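Jul 25, 2019

Studio B, morning show, notes after the talk recording. Present: me, Liviu Onu on the desk, Paula Iordache producing from the other side of the glass.

The guest was the comedian from Hatemine. We planned 50 minutes and he talked for 70. Paula did not want to stop him and I think she was right, but the edit will be longer than I promised to the office. He came with no notes and he speaks very near to the microphone, then suddenly leans back when he laughs. Liviu rode the fader by hand for the first part, later he put the compressor in with ratio 4 to 1 and it was calmer.

Problems:
The host's headphones had a buzz in the left ear. Changed the cable, the buzz stayed. Changed the headphone amplifier, the buzz went away. The old amplifier is on the shelf with tape on it, please do not put it back in the rack.

One caller was lost during the story of the wedding band. The phone line came back after a minute but she was not there any more. Paula has her number and will try her again for the September special.

The Flatix session is saved as take 551. Do not open the autosave, it misses the last part of the conversation, where he sings the jingle of Latuheru in three voices. This must stay in the highlights — the host asked for it twice.

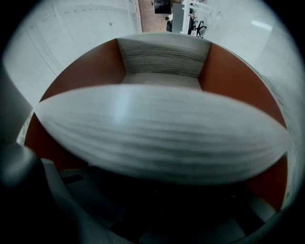

Can we use the story about the Drornau tour in the short version?
Only the first half, until the bus driver comes in. After this he says the full name of a promoter, and Paula wants to ask the lawyer before it goes out anywhere.

For the highlights I marked the places in green and the doubtful ones in yellow. Liviu makes the first cut, I listen to it at home on small speakers. The laugh of the host is too loud against the guest in almost every green part, so please bring it down a little there and leave the rest as it is.

Still to do: new foam for microphone two, and write the name of the guest correctly in the log (double n).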